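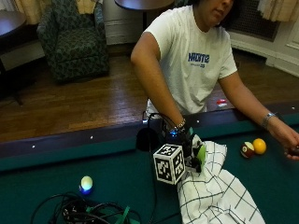 Istel Worsted Table Cloth
Manufacturer: Pradura
Sold as: bed and rail set, or by the linear meter

Overview

Istel is a worsted wool and nylon cloth for pool tables in clubs, schools and private rooms. The yarn is combed before spinning, so the short fibers are removed and the finished surface has almost no nap. Balls roll at the same speed in either direction along the table. Players used to a napped cloth will find it faster and should expect to shorten their stroke for the first few sessions.

The cloth replaces the older Padance line, which was woven on narrower looms and could not cover the largest beds in one piece. Padance rail strips are still supplied while stock lasts. Do not mix the two on one table. The shades are close but do not match, and the rebound off the rail will differ from the roll on the bed.

Specifications

Composition: worsted wool with nylon
Weight: 538 g per linear meter
Usable width: 200 cm
Finish: sheared both sides, face side marked on the selvage
Backing: none
Shades: green, tournament blue, burgundy, slate gray
Minimum order: one linear meter
Bulk rate: applies from 1,000 linear meters per calendar year

What is in the set

The bed and rail set contains one bed piece and six rail strips, all cut from the same roll. Staples, adhesive and feather strips are not included. State the playing surface size when ordering, measured from cushion nose to cushion nose. Outside cabinet measurements are not enough to cut from.

Sets are rolled on a cardboard tube with the face side in. Folded cloth can hold a crease for weeks, so please do not fold offcuts you plan to use for repairs.

Care

Brush from the head of the table to the foot with a soft bristle brush. Use straight strokes and light pressure. Chalk that is scrubbed in circles is pushed down into the weave and is hard to get out again. Vacuum with a brush head on low suction after every few brushings, keeping clear of the seams at the pockets.

For marks, use Zalewska Cloth Spray (sold separately). Spray onto a clean white rag and blot the mark. Let the area dry fully before play. Household carpet cleaners leave a residue that slows the roll and should not be used.
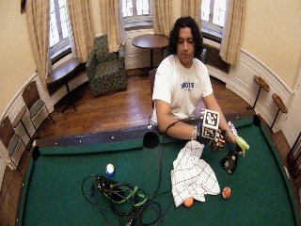 Spray bottle at the rail, green cloth.

Do not iron Istel cloth on the bed. It is made to be stretched and left alone, and heat will relax the tension unevenly – most of the loose corners we are asked to look at started with an iron.

Fitting

Fitting should be done by a table mechanic. The slate must be level and the seams filled and scraped flush before the cloth goes on. Leave the roll open in the room overnight. Stretch lengthwise first, then across, and check that the weave runs parallel to the long rails before the last side is fixed.

Worsted cloth needs more tension than napped cloth. If a fingertip pushed along the surface raises a ridge, the cloth is too loose and should be pulled again.

Choosing a shade

All four shades are dyed in the yarn and have the same weight and finish, so the choice comes down to lighting and to how well the balls stand out. Burgundy and slate gray need a brighter lamp over the table. Green remains the usual choice for mixed lighting. Deep blue is the ball color people worry about most, but it separates well from green, as the royal blue and cream-white ball here shows. On tournament blue the same color can be harder to pick out from the far end, and a sample should be checked under the room's own lamps before ordering.

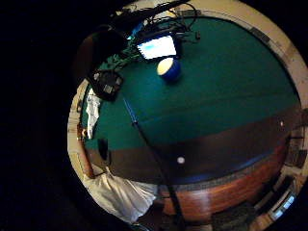
Wear depends on hours of play, on chalk and on how clean the balls are kept. Our test table reached 1,323 hours before the bed piece was turned, with brushing after each session and no local repairs. Break spots are the first place to look. Small white burn tracks there are normal and do not affect the roll, but a track that can be felt with a fingernail should be patched. Some clubs lay phones or tablets straight on the bed to keep score, and a lit screen lying on the green cloth beside a ball, as pictured, does no damage in itself. Dragging one across the surface can catch fibers, so lift it clear.

Samples and orders

Shade samples are cut to postcard size and sent flat. For size questions contact Tadeusz Chmielewska in the cutting room. For trade accounts and bulk rates contact Yutong Feng. Cut lengths cannot be returned unless the cloth has a weaving fault, and faults must be reported before fitting.

Specifications last revised 19 October 2024.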